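Home | Diary | Bench notes | Older entries | About

December, late, feet up

What a day! I got in early and had the arm warmed up before the kettle was done, and by lunch I had more good runs behind me than in the whole of last week. I'm typing this with a sore thumb and a very silly grin.

We're still on the bin job for Groltness, picking mixed odds and ends out of a deep gray bin, and my part is the teaching. I sit at the remote with the controller in my right hand, I move, the arm moves, and everything gets saved: where the joints went, when the fingers closed, what the cameras saw. Later the training code (Urumo, our poor overworked training code) chews through it all and tries to do the same without me. We passed 2,486 saved runs this afternoon. The target for today was 200 and I went past it before my second coffee!

I started out in the fall as a terrible teacher. I would swoop in fast, miss, back off, wiggle, and go in again, and of course the model learned to swoop and wiggle too. It was like hearing a toddler repeat your worst word. So now I go down slowly, straight over the piece, and I let the tip settle before I squeeze.
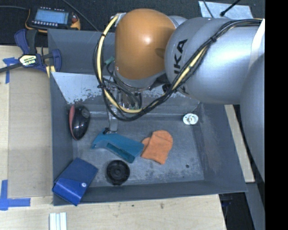

The hard ones are the long plastic pieces that lie at a slant. If you pinch near the end they swing around and knock into the neighbors, so I turn the wrist first, while I'm still high up, and then come down. I love that bit. There's a moment when your hand stops thinking about the controller and you just reach, and the arm reaches, and it feels like having a really long, really strong elbow. Soft things are a whole other game. Cloth wants a deeper grab than you'd guess, and I dropped a folded one 6 times in a row before I got the feel of it. I kept every drop in the set, labeled as drops. The Leitner notes say to throw them out but I want to try it both ways.

After lunch I tried leading the arm by hand for 20 runs, pushing it along with the motors gone soft. It's lovely for big sweeping paths and miserable for anything small, because my own arm gets tired and starts to shake. Back to the remote for the fine stuff, I think.

Then I let last night's model have a go by itself. It went down slow and straight, and it turned its wrist up high, exactly the way I do! I yelled so loud they heard me over in Isetti.

Tomorrow: shuffle the bin, new cloth pieces, and thumb tape.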